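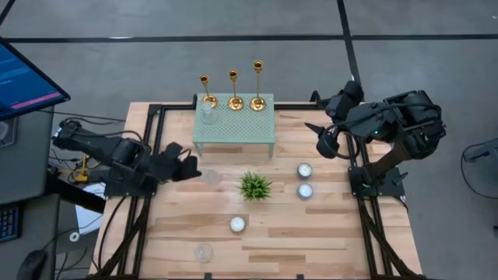 Display table, afternoon. Gold candlesticks on the mint side table, shortest on the left, one tumbler up with them and two down on the wood.

July, Barnach room, entry 13

Still not sold on the stepped row. The Rellus styling sheet says graduated heights "lead the eye." Mine goes to the tallest candlestick and stays there, and the plant might as well be in another room. I'd like to see all three bunched up before we agree to this for the Ngata shelf.

Glass: the tumbler on the green top nearly vanishes. You have to hunt for it. The two on the butcher-block grain read much better against the tan. Sheet wants clear glass on color. Whoever wrote that had not tried it with perforated metal, I suspect. Would move that tumbler down to the wood with the others and leave the green top to the gold.

Succulent: fake, fine, holds its place near the middle. Spikes look OK from standing height. I don't believe the claim that people can't tell up close.

Side table: I keep hearing it's sturdy. Legs are thin and the top is all little holes. Put a 600 g bag of rice on it this morning, before the candlesticks went up, and it held, but that was a still load set down gently in the center. Says nothing about somebody leaning on a corner. Want 2 more tries with the bag near the edge before "sturdy" goes on the Sturnska card.

Domed bases on the candlesticks, so check they sit flat over the holes. I pushed the short one with a finger and it slid, no tip. Haven't tried the tall one, and that's the one I'd worry about.

To do: bunched layout, all three glasses on wood, edge load. Ask for an opaque cup in case the glass stays a problem. Card text on hold until then.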